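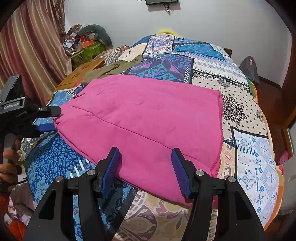 March, 9:40 pm
Posted by: list member, Burkidport
Filed under: Linens & Laundry > Folding and Storage

> I have a stack of fleece throws from the Tikley sale and I can't get
> them to stay flat in the closet. I fold them in half twice and by the
> next morning the pile has slid over. Also the stitched edge on mine
> has gone wavy after the wash. Is that something I did, or is it the
> throw? Would you trim it?

Don't trim it. An overlocked edge on fleece will go wavy if the fabric was stretched while it was being sewn, and washing makes it show more. If you cut the stitching off you'll have a raw edge and a smaller throw. Mine have been that way for 3 winters and they are still in one piece.

For the folding, use the bed and not the table. A bedspread has enough grip that the fleece stays where you put it. Lay the throw out, smooth it from the middle, and bring the long sides together first. Then fold it in thirds, with the wavy edge turned to the inside. Halves leave you with a fat side and a thin side, and that is where your pile starts to lean. Hold the corners when you turn it over or they bunch up.

I keep no more than 8 to a stack. They sit on the Fakent shelf in the hall closet, fold facing out. Thinner cotton ones go in a separate pile.

One question of my own. Does anybody still have the washing instructions that came with the Ó Dálaigh blankets? The tag came off both of mine and I would like to know if they can go in the dryer on low.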